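Robotic computer disassembly and repair

Robotic computer disassembly and repair is the use of manipulator arms to open, strip, service and reassemble desktop computers and workstations. It is a branch of shop-floor automation, usually treated apart from the original assembly of circuit boards, which has been highly automated for decades. As of 2019-07-16 most repair and refurbishing work of this type was still done by hand.

Background

Board assembly lines place parts in known positions on bare boards, at high speed, from reels and trays. A repair bench has none of these conditions. Machines arrive in mixed models, with dust, bent brackets and cables routed by a previous owner. The robot must find each part before it can act on it, and must often move something flexible out of the way first.

Ekow Ankrah, an engineer at the refurbishing firm Lorard, divided the work into 3 classes: rigid removal, flexible handling and precision seating. Rigid removal covers drives, expansion cards and memory modules. Flexible handling covers power and data cables. Precision seating covers any part that can be damaged by a small error of position or angle, chiefly the processor.

Processor handling

Replacing a processor in a land grid array (LGA) socket is a common test task. The retention lever is released and raised, the load plate is swung open, and the chip is lifted straight up by its edges. The new chip is lowered with its notches matched to the socket, then the plate and lever are closed.

The difficulty lies in the contacts, which are in the socket and bend easily under a sideways load. A chip dropped from a few millimeters, or dragged while one edge is still touching, can ruin the board. A person corrects for this by feel. Robots rely on force sensing at the wrist, on compliant fingers, or on a camera close to the gripper - many systems combine them. Old thermal paste adds a further problem, as it changes the grip and hides the markings used to identify the part.

Trials

The Priledora bench, built at Lorard, used a single arm with a two-finger gripper. Over 3,000 attempts it removed memory modules reliably but needed help with nearly every cable. A later version, Salameh, added a second arm to hold cables aside. Its processor swap took 16 minutes, against some 40 seconds for a trained technician working on the same opened machine. The September revision shortened the approach path but left the final lowering speed unchanged.

Status

Single steps can be automated where the model is known and the case is already open. Full service of an unknown machine cannot yet be left unattended. Cable connectors with locking tabs, stripped screws and worn latches remain the usual causes of a stop. Lasine, a set of shared test procedures, scores each step separately and records human help as a failure of that step - a rule that has lowered published results but made them easier to compare.
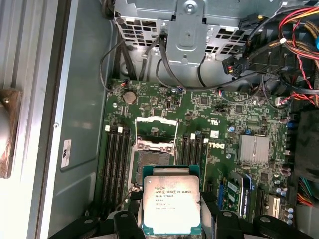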